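Kitchen Tips: Living With a Countertop Helper Arm
Updated 30 Jun 2018

This page collects what I learned with the Jendon kitchen arm, rented under the home plan from Larngate. I keep it together with my other kitchen tips, between the page about descaling and the page about sharp knives. If you are thinking about the same plan, you may save some time here. I pay for the plan myself and I get nothing from the company.

Before the arm does any job with dishes, I let it run in the preview program. It shows the kitchen from the gripper, and mistakes there cost nothing.

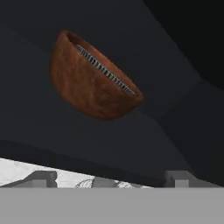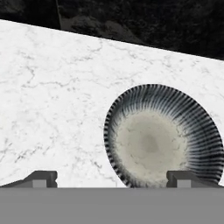 Both are previews on the marble counter, seen from the arm.

What you get in the plan

The arm, a clamp base, two sets of finger pads and the preview program. The plan costs 259 for the first season and 70 for each month after it. Installation is included if your counter is straight. My counter is not completely straight near the window, and the man from Larngate put a thin wedge below the base and did not charge for it.

Setting up the counter

Choose one area for the arm and keep it for the arm. Mine is as long as my forearm two times, on the left of the sink. I put small pieces of painter's tape at the corners, and the family understood quickly.

Wipe the stone with plain water and dry it. Do not use vinegar on marble, with an arm or without one. It eats the polish and you will see dull spots when the evening light comes from the side. Oil is the other problem. A bowl with a little oil on the foot will slide when the fingers close, and then the arm searches for it in the wrong place.

Put a thin silicone mat down if you will move real ceramic. The manual calls the mat optional. I would buy it on the first day.

Bowls

Round bowls are harder than they look. The fingers want two flat sides and a bowl does not have them. What works for me is to take it by the wall, one finger inside and one outside, and to set the grip to "soft" in the menu. With the "normal" grip I lost a small glaze chip from a bowl I liked.

Empty the bowl first. The arm is made to carry up to 700 grams, and a bowl of soup passes this easily. I stay under 500 because the wrist begins to shake before the limit — you hear a small ticking from it.

Wooden and coconut bowls should be oiled the evening before, and wiped well in the morning. Never leave them in the dish rack under the arm, they dry on one side only and get a crack.

Plates

For plates, the rim is everything. A wide rim with a clear step is good. A flat modern plate with almost no rim must be moved to the edge of the mat, so that one finger can go below it. I keep two plates of each kind near the arm and the rest in the cupboard.

If a plate has a strong pattern, run the preview again with the lamp on and with the lamp off. Mine found the plate in both cases, but a shiny glaze under the lamp gave me a wrong edge two times in real work. A cloth over the lamp is not a solution, please do not do it. Turn the lamp to the wall.

Do not stack more than three. The arm will let you do it, and the pile will lean.

Cleaning the fingers

Take the pads off once a week and wash them by hand with dish soap. The dishwasher makes them hard. Medve sells a cheaper pad of the same size, and I have used it since November without trouble, only the color is different. Let the pads dry completely before you push them back — water behind the pad makes it come loose.

The body of the arm needs only a damp cloth. Flour goes into the joint, so I cover it with an old pillowcase when I bake.

Is it worth the money?

For me, yes, with one hand that is weak in the mornings. For a family with healthy hands and a good dishwasher, I think the season price is too high. The preview program is the best part of the package. The worst is the telephone help, where I waited around 70 minutes in the first week.

Petronella Coetzee writes that she had the Trunder arm for a year before she changed to this one, and she does not agree with me about the mat. On her counter the mat moved together with the plate, and she had better results with a damp cotton cloth folded one time. She also says to ask Larngate for the second set of pads in the narrow size, they will exchange it free in the first month, but only if the bag is still closed. For cups, she adds, the narrow pads are the only ones that fit through the handle.

I did not open my second bag yet, so I will ask them about the exchange and write the answer on this page.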